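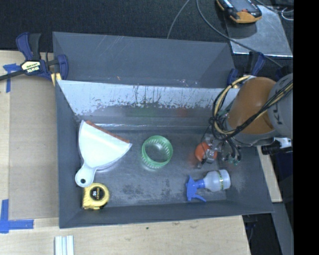

Igor Vávra's view is that a bin on a bench should either be clamped down hard or put away, and that anything in between ends up on the floor. He wrote that in the margin of my last entry and I agree with him after a fortnight of pushing ours back from the edge. Both clamps are blue, the one on the left is an Irwin, and they go over the rim onto the tabletop.

August 4, 2025

Bench bin, second go. Carrying on from the page with the coffee ring on it.

Things that live in the bin or end up in it: white dustpan, yellow tape measure, small spray bottle with the blue trigger, the green ring, and whatever small thing has been dropped in last. I'm not writing a full list again. The first list was out of date by the time I'd stuck it up.

Clamps

Bar of the left clamp sticks out past the bin on that side and catches sleeves. Tried it the other way up, with the bar under the table. Worse, because you can't see it and it gets your knee when you pull the stool in. Back to the way it was. Put a bit of foam pipe lagging on the end for now.

Don't overdo the tightening. The table is a light timber and it marks. There are already two half-moon dents near the middle from when the Mellard vice was held down with no packing. I cut some scraps of cork to go under the fixed jaws and glued them on with the Pasichnyk contact adhesive, which says to wait 13 minutes before pressing together. I waited that long on the first pad and a lot less on the second. The second one has already slid sideways. Redo it.

Sloped sides on the bin mean the clamp jaw wants to walk up and off if you tighten it on the slope. It needs to sit on the flat of the rim. Obvious written down, but I did it wrong twice this morning.

Tape marks

Blue painter's tape on the table at the corners so the bin goes back in the same spot. An L at the lower left works better than a single strip, since you can push the corner of the bin into it and both edges are set at once. I'd like to do Ls at all the corners. The strip at the upper left tells you where one edge is and leaves you guessing at the other.

Painter's tape is fine for a few weeks. Past that it goes brittle and comes up in little flakes, and the sun on this side of the room speeds it up. The bench over at Corovano had theirs down from November until after the hot weather and they were scraping it with a plastic card for most of an afternoon. Change ours at the start of each month, write the date on a corner with a marker.

Distance from the front edge of the table to the far edge of the shelf behind is 600 mm. I keep having to measure it again, so it's going in here.

Dustpan

The rubber lip is the good part. The old pan had a bare plastic edge and it left a line of dust every time, so you'd sweep, move back, sweep, move back, and then wipe the line up with your hand. With a soft lip you can press down a bit and it follows the table. It is less good on the floor where the boards have gaps.

Grit builds up where the rubber meets the plastic. Rinse it under the tap and run a toothbrush along the join. Dry it before it goes back, or the dust turns to paste and dries like mortar.

Hole in the handle is for hanging it up. I put a hook on the side of the bench for exactly that and so far the pan has gone on the hook twice, both times by me. Everyone else puts it in the bin. I think the bin wins because it's closer to where your hand finishes after emptying the pan. Could move the hook. Could also just accept that the dustpan is a bin item and stop fussing. Leaning to the second.

The one real objection is that it takes up so much of the floor of the bin. Anything small rolls under the scoop and you have to lift the pan to find it. Laid with the handle pointing out to the front left corner, it's easy to grab and there's still room on the right for the bottle. Laid the other way round you get the scoop in the corner and the handle across everything. Handle to the left, then.

Tape measure

The yellow one stays at this bench. Please. It had gone again for two days and came back with sawdust in the case. I blew it out and ran the blade through a rag with a drop of light oil, then wiped it properly, as oil on the blade picks up more dust than it saves.

Checked it against the steel rule. Hook on the end is loose, which is how it's meant to be – it slides by its own thickness so inside and outside measurements both come out right. Somebody had a go at peening the rivet tight on the last one and it read short for ages before we caught it. Leave the hook alone.

Compared at 275 mm on the rule, push and pull. Both agree as well as I can see with my glasses on. Good enough for cutting shelf strips. For anything finer use the rule.

Spray bottle

Stored on its side and the trigger head weeps a bit if the nozzle isn't turned to off. I found a damp patch under it first thing and wiped it up. It would be better standing, but with the sides of the bin sloping there's nothing for it to lean on square and it goes over as soon as someone reaches past. Options:

A tall cup or a short bit of drainpipe fixed in one corner for it to stand in. Would need to be screwed or glued, and I don't want holes in the bin.

Keep it on its side, nozzle off, and put up with it. 

Hang it by the trigger on the rim. Tried this with an empty one. It holds until you bump the bench.

Going with the second for now. Turn the nozzle to off. If you refill it, write on the label band what you put in it, in pencil if it will take pencil. We had two bottles the same last year, one with plain water and one with a vinegar mix, and the vinegar got used on the brass offcuts.

Green ring

Still don't know what this is off. It's see-through green with a ridged surface, and it could be a collar from a bottle or a spacer of some sort. It doesn't fit any of the drink bottles in the kitchen and it doesn't fit the hose. I asked everyone at lunch and got a guess from each of them, none of which held up when we went and tried it. It's handy for one thing: a round item sitting in it doesn't roll. Staying until someone claims it.

Divider panel

The light grey panel needs a clean. It has drips and pale splatter all over it. First I went at a small patch with warm water and a soft cloth and got a bit of surface dust and none of the spots. Then dish soap, left on while I did the tape measure. Soap lifted some of the smaller spots at the edge. The long streaks didn't shift. I'd guess some are paint and some are filler, going by how they feel under a fingernail, and they won't all come off with the same thing.

Next try is a plastic scraper held nearly flat. No wire brush and no scouring pad, please, because a scratched panel holds dust and we'll be back at this every week. If the scraper doesn't work I'll leave it. It's a divider, it doesn't have to look nice, and I've put more time into it than I should have.

The slant is useful, by the way. Small things that get dropped against it slide to the front where you can reach them. Behind it is darker and harder to see into, so I'd keep the back part for things we don't need often. Igor wants a strip of white tape along the bottom back there so that screws show up. Worth a try, we have most of a roll.

Labels

Printed labels from Lokement came up well on the drawers and badly on the bin. The metal has a slightly rough feel and the corners lift within a day. Degreased it, let it dry, pressed with a roller, same result. A tie-on tag through the rim might be the answer, or a magnet if the metal takes one. I haven't tried a magnet yet. Drawer labels are fine and stay as they are. Drawer 126 still has the old number on the front and the new one on the side, fix that while the printer's out.

Emptying

I'd like the bin emptied and wiped whenever the tape is changed. Everything out onto the table, brush it down into the corner, tip the crumbs into the rubbish, wipe, dry, things back. It takes less time than writing this paragraph has. The clamps have to come off to tip it, and that's the step people will skip, so at least lift the dustpan and sweep under it.

To do

Redo second cork pad, wait the full time.
L marks at the other corners.
Scraper on the panel, one patch only, then stop.
Magnet test on the bin.
White tape strip behind the divider (Igor).
New lagging for the clamp bar, the bit I used is split.
Ask Corovano if they want their long rule back.

Added later: the hook on the side of the bench has a cap hanging on it now. Leaving it.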